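Pravberg American Football - joining FAQ

When does the season start?
Preseason training opens in January. First league game is Apr 3, 2025.

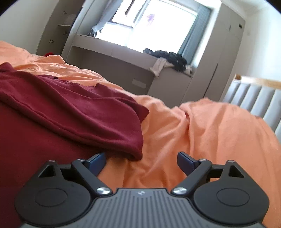 Do I need experience?
No. Most of our linemen had never played before they joined.

What if I get injured?
Tell Hongmei Tang the same day. You go on the inactive list and keep your squad place - fees are paused until you're cleared.

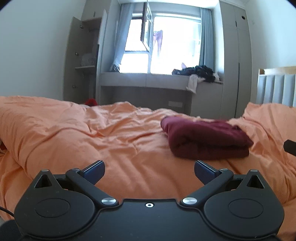 How much is it?
119 for the season, kit hire 32 extra. Cuiping Bai handles payments.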